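Call for Participants: Handwriting and Household Record-Keeping Study
Redasier Centre for Written Records, Gronuscombe
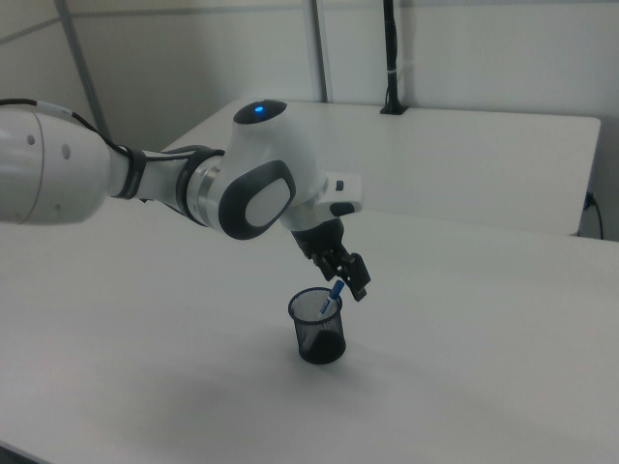
Who can take part in the study?
Adults aged 18 or over who keep some form of regular handwritten record at home, and who have kept it for at least the past year.

Summary

The Redasier Centre for Written Records is recruiting 300 adults for a study of handwritten household records. The study examines how people write, store and refer back to ordinary records such as meter readings, garden notes, rainfall totals, vehicle logs, recipe cards, grocery accounts and wall calendars. Participation involves two visits to the centre and a 30-day home diary. Applications are open now and will be assessed in order of receipt.

Background

Most published work on handwriting deals with school pupils or with signatures. Handwriting produced by adults for their own use has received less attention. It is often abbreviated, written quickly, and never intended for another reader. The same person may use a neat, upright hand for a calendar on the kitchen wall and an almost illegible one for a fuel log kept in the car.

The study has three lines of inquiry. The first concerns layout: whether columns, ruled lines and headings are set up in advance or appear as a record grows. The second concerns abbreviation and private symbols, including ticks, stars, underlining and changes of ink colour. The third concerns retrieval, meaning how long a writer takes to find a past entry and how often the entry is misread.

A pilot was completed at the Marchal site last September. The diary form has been shortened as a result, and the copying task has been moved from the first visit to the second.

What counts as a household record

A record is eligible if it meets all of the following conditions:

It is written by hand, in pen or pencil, on paper or card.
It has been added to at least once a month over the past year.
It is kept for practical use in the home, garden, shed or vehicle.
Most of the entries were made by the applicant.

Personal journals, letters and creative writing are outside the scope of the study. Records kept for a paid job are also excluded, with the exception of farm and market garden records where the applicant lives on the property. Records in languages other than English are accepted if they use the Latin alphabet. Applicants who keep more than one record should nominate the one they use most.

Eligibility

Applicants must:

be 18 or over on the date of the first visit
be able to read printed text at normal size, with glasses or contact lenses if needed
be able to write by hand for 15 minutes, with breaks
be able to attend the Gronuscombe or Marchal site in person
be willing to have selected pages of the nominated record scanned.

Left-handed writers are encouraged to apply, as are people who have changed their writing hand. A tremor, arthritis or past hand injury does not exclude an applicant. Please note any such condition on the application form so that the writing tasks can be scheduled with longer breaks.

People who took part in the Marchal pilot are not eligible. Two members of the same household may both apply if each nominates a separate record.

What participation involves

First visit

The first visit takes 90 minutes. The participant brings the nominated record and completes a questionnaire on how it is kept, where it is stored and what it is used for. A staff member then asks the participant to locate a set of past entries. Each search is timed. Questions are drawn from the participant's own record and are prepared during the questionnaire, when a second staff member looks through the pages the participant has agreed to share.

Selected pages are scanned on a flatbed scanner. Bound volumes are scanned open at no more than 120 degrees, to protect the spine. Nothing is unpicked, unstapled or removed from a binder without the participant's agreement. The record goes home with the participant at the end of the visit.

Home diary

For 30 consecutive days, the participant completes a one-page diary form each evening. The form asks whether the record was opened that day, whether anything was added, and whether anything was looked up. Days with no activity must still be marked. The form takes a few minutes. Participants should carry on with their usual habits and should not write in the record more neatly or more often than they otherwise would.

Forms are supplied on paper in a bound pad. There is no electronic version. Missed days should be left blank and should not be filled in afterwards from memory.

Second visit

The second visit takes two hours, including a break. The participant returns the diary pad and completes a copying task, a dictation task and a second timed search. The copying task uses unlined, lined and grid paper. Participants may bring their own pen or pencil, and those who always use a particular one are asked to do so.

The visit ends with a recorded interview. Topics include how the participant learned to keep records, whether the format has changed over the years, and what happens to old volumes when they are full. Any question may be declined.

Payment and expenses

Participants receive $40 for the first visit, $60 for the completed diary and $60 for the second visit. Each payment is made by bank transfer on completion of that stage. A diary is treated as complete if at least 25 days have been marked.

Public transport fares are reimbursed on presentation of a receipt or card statement. Participants who drive may claim parking, but not fuel. Travel from outside the Gronuscombe and Marchal districts must be approved before the visit is booked.

Payments may count as income for the purposes of some benefits. Participants are responsible for checking their own position.

Privacy and use of data

Scans are stored under a participant number. Names, street addresses, telephone numbers and account numbers are masked before the scans are used for analysis. Participants may ask for any page to be left out, and will be shown a list of the scanned pages before leaving.

Sample pages may be reproduced in reports only with separate written consent. This consent is optional and has no effect on payment. Interview recordings are transcribed at the centre and the audio is deleted once the transcript has been checked.

A participant may withdraw at any stage without giving a reason. Payments already made are not recovered. Data can be removed on request until the participant's scans have been entered in the combined data set, which occurs six weeks after the second visit.

Sites and access

Visits are held at the centre's Gronuscombe building and at the Marchal annex. Gronuscombe has step-free entry from the rear car park and an accessible washroom on the same level as the study rooms. The Marchal annex has four steps at the front door and no lift, and participants who need step-free access will be booked at Gronuscombe. Tables at both sites are adjustable in height.

Support persons are welcome, but are asked to wait outside during the timed searches. Assistance dogs may remain with the participant throughout.

How to apply

Application forms can be collected from the front desk at either site or requested by mail. Return the completed form with a photocopy of one typical page from the record. Do not send original pages. Personal details on the photocopy may be blacked out.

The closing date for applications is 5/8/20. Forms received after this date will be held on a reserve list. Applicants will be told the outcome in writing within three weeks of their form being received. Places are divided between types of record, so an eligible applicant may be placed on the reserve list if the group for that type is already full. Garden and rainfall records were heavily represented in the pilot. Applications from people who keep vehicle logs, grocery accounts or meter readings are particularly sought.

Contacts

Study lead: Mariama Aryee
Bookings and access requirements, Gronuscombe: Akosua Adjei
Bookings, Marchal: Joris Wuyts
Payments and travel claims: Benedikt Egger

Complaints about the conduct of the study should be made in writing to Chepkoech Kaijage at the Gronuscombe address, and will be acknowledged within five working days. Please quote the study title on all correspondence.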